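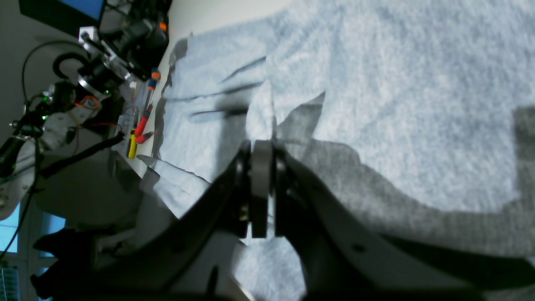
Zwischenbericht zur Neuordnung der Leitungsgremien in der Nurkia-Gruppe

An die Beteiligungsverwaltung Oksanen, zur Kenntnis der Gesellschafter
Berichtszeitraum: September bis Februar

1. Stand der Arbeiten

Mit dem vorliegenden Bericht informieren wir Sie über den Fortschritt bei der Neuordnung von Beirat und Aufsichtsrat der Nurkia-Gruppe. Der letzte Bericht wurde im September vorgelegt. Damals waren die Satzungsänderungen noch im Entwurf, und die Suche nach externen Mitgliedern hatte noch nicht begonnen. Beide Punkte sind inzwischen weiter, der zweite allerdings langsamer als geplant.

Die Gesellschafterversammlung hat im November die neue Satzung der Muttergesellschaft mit der nötigen Mehrheit angenommen. Der Aufsichtsrat besteht danach aus elf Mitgliedern, vier davon müssen unabhängig sein. Unabhängig heißt im Sinne der Satzung: keine Anstellung in der Gruppe in den letzten fünf Jahren, keine Beteiligung über einem Prozent und keine laufende Geschäftsbeziehung mit einer Tochtergesellschaft. Die Definition ist strenger als in der alten Fassung, wo nur die Anstellung genannt war.

Die Eintragung im Handelsregister ist im Januar erfolgt. Es gab eine Rückfrage des Gerichts zum Wortlaut des Absatzes über die Stellvertretung, die wir innerhalb der Frist beantwortet haben.

2. Besetzung der unabhängigen Sitze

Von den vier unabhängigen Sitzen sind zwei besetzt. Eine Person kommt aus dem Bereich Rechnungslegung und hat schon den Vorsitz im Prüfungsausschuss übernommen. Die andere bringt langjährige Erfahrung aus der Textilbeschaffung mit und wird besonders die Tochter Hurnetine begleiten, die dort ihren größten Kostenblock hat.

Für die beiden offenen Sitze haben wir mit der Personalberatung Rondura eine Liste von 20 Kandidatinnen und Kandidaten durchgesehen. Mit sechs Personen wurden Gespräche geführt. Zwei haben nach dem zweiten Gespräch abgesagt, beide mit der Begründung, dass die Sitzungstermine sich mit anderen Mandaten überschneiden. Eine weitere Person erfüllt nach rechtlicher Prüfung das Kriterium der Geschäftsbeziehung nicht, was wir früher hätten erkennen müssen. Wir haben deshalb mit Rondura vereinbart, dass die Prüfung der Unabhängigkeit künftig vor dem ersten Gespräch gemacht wird.

Es bleiben drei Personen im Verfahren. Der Nominierungsausschuss wird im März eine Empfehlung beschließen. Falls die Versammlung der Empfehlung folgt, ist der Aufsichtsrat ab Mai vollständig. Der ursprüngliche Plan sah den Februar vor.

3. Ausschüsse

Prüfungsausschuss: arbeitet seit Dezember in neuer Zusammensetzung. Es wurden drei Sitzungen abgehalten. Die Geschäftsordnung liegt vor und ist vom Gesamtgremium gebilligt.

Nominierungsausschuss: arbeitet, mit einem Mitglied weniger als in der Satzung vorgesehen. Die Beschlussfähigkeit ist gegeben. Das fehlende Mitglied soll aus den neuen unabhängigen Mitgliedern gewählt werden.

Vergütungsausschuss: noch nicht gebildet. Die Aufgaben werden vorläufig vom Gesamtgremium wahrgenommen. Hierzu gab es im Kreis der Gesellschafter unterschiedliche Meinungen, auch ob ein eigener Ausschuss bei unserer Größe notwendig ist. Wir bitten um eine Äußerung Ihrerseits, siehe Punkt 6.

4. Hurnetine

Bei Hurnetine wurde der frühere Beirat im Dezember aufgelöst. An seine Stelle tritt ein kleineres Gremium mit drei Mitgliedern, das viermal im Jahr tagt und an den Aufsichtsrat der Muttergesellschaft berichtet. Die Geschäftsführung von Hurnetine hat die Umstellung unterstützt, jedoch darauf hingewiesen, dass die neuen Berichtspflichten in der Buchhaltung zusätzliche Arbeit verursachen. Der Hinweis ist berechtigt. Die monatliche Meldung enthielt im ersten Entwurf 57 Kennzahlen, von denen viele auch im Quartalsbericht stehen. Wir haben gemeinsam mit der Geschäftsführung eine kürzere Fassung erarbeitet, die seit Februar im Gebrauch ist.

Noch nicht geklärt ist, ab welchem Betrag eine Investition bei Hurnetine der Zustimmung von oben bedarf. Die jetzige Grenze stammt aus der Gründungszeit und ist nach Meinung aller Beteiligten zu niedrig. Ein Vorschlag wird mit der Rechtsabteilung abgestimmt – wir rechnen mit einem Ergebnis im April.

5. Mittelverwendung

Die von Ihnen bewilligten Mittel wurden bisher für drei Zwecke verwendet: Honorar der Personalberatung, rechtliche Begleitung der Satzungsänderung und Schulung der neuen Mitglieder. Das Honorar liegt im Rahmen des Angebots. Die rechtliche Begleitung hat mehr gekostet als vorgesehen, vor allem wegen der Rückfrage des Registergerichts und wegen der Übersetzung der Satzung für die ausländischen Gesellschafter. Dagegen wurde bei der Schulung weniger ausgegeben, weil nur zwei Mitglieder daran teilgenommen haben. Für die beiden noch fehlenden Mitglieder muss die Schulung im Sommer wiederholt werden, so dass diese Einsparung nur vorläufig ist.

Wir beantragen keine Erhöhung. Wir bitten aber um die Erlaubnis, nicht verbrauchte Mittel aus der Position Schulung in das zweite Halbjahr zu übertragen. Die Belege sind der Aufstellung im Anhang beigefügt.

6. Punkte, zu denen wir Ihre Entscheidung oder Meinung erbitten

Verschiebung der vollständigen Besetzung auf Mai.

Übertragung der Schulungsmittel in das zweite Halbjahr.

Bildung eines eigenen Vergütungsausschusses, oder Verbleib der Aufgaben beim Gesamtgremium bis zum Jahresende.

Eine schriftliche Rückmeldung bis Ende März wäre für uns sehr hilfreich, damit die Punkte noch in die Einladung zur Versammlung aufgenommen werden können. Für eine mündliche Erläuterung stehen wir gern zur Verfügung, am besten vormittags bis 11 Uhr.

7. Nächste Schritte

März: Empfehlung des Nominierungsausschusses, Versand der Unterlagen an die Gesellschafter.

April: Entwurf zur Investitionsgrenze bei Hurnetine, erste Sitzung des neuen Gremiums dort.

Mai: Versammlung, Wahl der zwei weiteren unabhängigen Mitglieder.

Juni bis Juli: Schulung, danach Überprüfung der Geschäftsordnungen aller Ausschüsse.

Der nächste Bericht folgt nach der Versammlung. Sollte sich bei den Kandidaturen vorher etwas ändern, werden wir Sie gesondert unterrichten.

Nurkia-Gruppe, Stabsstelle Gremien und Beteiligungen

Anhang: Aufstellung der Ausgaben mit Belegen, Satzung in der eingetragenen Fassung, Geschäftsordnung des Prüfungsausschusses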